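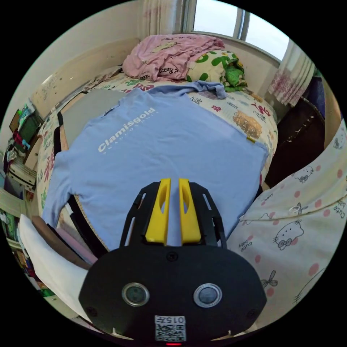

A light blue long-sleeved T-shirt laid out on a bed.

Statis Opens Its Clothing Mending Counter in Moltlow

MOLTLOW, August 21, 2019 – Hi, I'm Stela Ciobanu, and I run Statis, the little alterations shop on Doherty Street. I've never written a press release before, so bear with me! The short version is that we are opening a walk-in mending counter on the first Saturday of next month, and I'd love for you to come by with whatever has been sitting on the back of your chair since winter.

The longer version goes like this. For years most of our work was wedding dresses and suit pants. I love that work and we're still doing it. But people kept showing up with a favorite T-shirt or a kid's school sweatshirt tucked under one arm, kind of embarrassed to ask. They'd say, "I know it's silly, it's only a T-shirt." Well, I have a T-shirt from my first summer job that I'd be heartbroken to lose, and I've sewn the same shoulder seam back together more times than the shirt probably deserves. So I get it.

The trouble was that a small job had to wait in line behind the big ones. A popped cuff could sit on our rack for three weeks behind a bridal party, and by then you'd forgotten you ever dropped it off (we have a whole shelf of those, please come get them). The new counter has its own machine, its own rack and its own person, so everyday clothes get looked at the day they come in.

That person is Rodel Abella. Rodel spent 10 years at the uniform shop over in Zillanstead, where he fixed work shirts that had been caught on just about everything. He is very fast and very fussy, and he has strong feelings about stretchy fabric. I asked him for something official to put in this release and he gave me the following: "Knits need a stretch stitch. If you sew a T-shirt hem with a plain straight stitch, it'll snap the first time you pull it over your head. Bring it to me before you try the iron-on tape."

He means it about the tape.

Most jobs at the counter will be $7. That covers a loose hem, an open seam, a cuff that's coming off, a missing button or a small hole in a knit. Zippers and linings cost more and Rodel will give you the price before he starts anything. If something really can't be saved, he'll tell you, and there's no charge for the bad news.

A few things to know before you come in. Please wash the item first, and skip the fabric softener if you can, especially on anything that needs a patch. Turn out the pockets. If a shirt has printed lettering on it, tell us how old the print is and we'll keep the iron well away from it. And if you still have the button, bring the button! Matching one can take longer than sewing it on.

We're also starting a free evening class, which I'm probably more excited about than anything else here. It's on Thursdays at the big cutting table in back, and Rodel and I will take turns teaching. The first one in the series is all about T-shirts and sweatshirts: how to close a seam by hand, how to fix a neckline that's gone wavy, and how to lay a shirt flat so you can tell whether it's the shirt that's twisted or just the hem. You don't need a sewing machine and you don't need to know anything. I couldn't thread a needle until I was in college.

The money for the counter came from our spring fundraiser in April, when customers and neighbors chipped in $3000 toward the second machine and the new lights. Thank you, thank you, thank you. If you gave, your first repair is on the house, so just say your name at the counter.

Opening day runs from nine to four. There will be coffee, and there will be those almond cookies from my mother's recipe until they run out, so come early if that matters to you. Parking is easiest behind the building, through the alley.

Reporters, bloggers and anyone writing for a school paper are welcome to stop in ahead of the opening to talk with Rodel or me. Mornings are best, before the fittings start.

Contact:
Stela Ciobanu, owner
Statis Alterations and Mending
315 Doherty Street, Moltlow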